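One Tray, One Order: A Talk with Thandeka Tshabalala

When I came to the sorting room of Flellow in Eddale, Thandeka Tshabalala asked me to leave my coffee on the windowsill in the corridor. Drinks do not come near the white tables. She told me this in a friendly way, but I understood that it was not a matter for discussion.

Flellow packs small household and bathroom goods for people who cannot easily go to the store. The parcels go out to Eddale and to the villages on the Nuston side of the river. Ms. Tshabalala has organized the room for six years. Before that she worked behind the counter of a pharmacy, and she says that she learned there most of what she knows about cartons.

"A carton is a polite thing," she said. "It has a front and it wants to show you the front. If you put it flat in the tray, you can read it without touching it again."

The trays are her favourite subject. She bought the first blue ones at a closing sale in Briggs, when the room still worked with shoeboxes. The plastic can be wiped, the raised rim stops things from rolling away, and a green and white box is easy to find against the blue, also late in the afternoon when the eyes are tired.

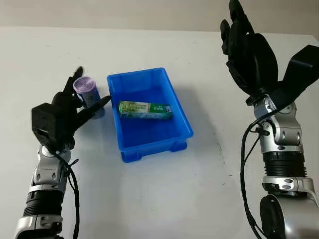 Why only one thing at first

I asked her why a packer begins with a single item in the tray and does not fill it at once. She answered that each order has a first item, normally the longest one, and that it must be set down and checked against the paper before anything else goes in.

"People want to be fast, so they take everything in two arms and drop it in," she said. "Then there is a comb under a soap under a sponge, and who can tell me if the comb is there? I prefer slow at the beginning."

In February the room sent out 147 parcels, and 29 of them went to new addresses. Two came back. One had a wrong street number. The other had a second tube of hand cream where a nail brush should be, and she still speaks about this nail brush with some pain.

She does not insist that the box lies straight. "Diagonal is fine. It's not a museum. It should be flat and it should be alone, until you have made your tick on the paper."
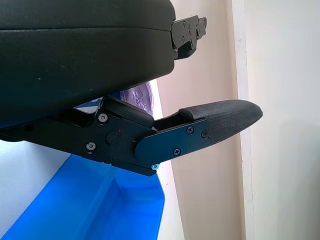 The colour of the room was a longer story than I expected. When Flellow rented it, the walls were dark green up to the shoulder and yellow above, and Ms. Tshabalala found that she was always looking for things which were in front of her. She asked the landlord for permission and painted it herself during one long weekend. Now anything black stands out clearly against the pale wall, and she told me she would not go back to green even if somebody paid for the paint. The tabletops are white for the same reason, although they show each smudge. She keeps a cloth in her apron and has made peace with the small specks that do not come off.

"My sister says it looks like a dentist," she said and laughed. "I told her, good, at the dentist they don't lose anything."

At the end I wanted to know what she would change if she had more money. She thought for quite a long time. A second sink, she said, and trays in another colour for the orders that wait for a missing article. At the moment she marks those with a clothes peg on the rim, and the pegs travel home in people's pockets. She bought 60 of them last spring and does not know where they are.

My coffee was cold when I came back to the windowsill. She offered to make me a new one, in the kitchen, with the door closed.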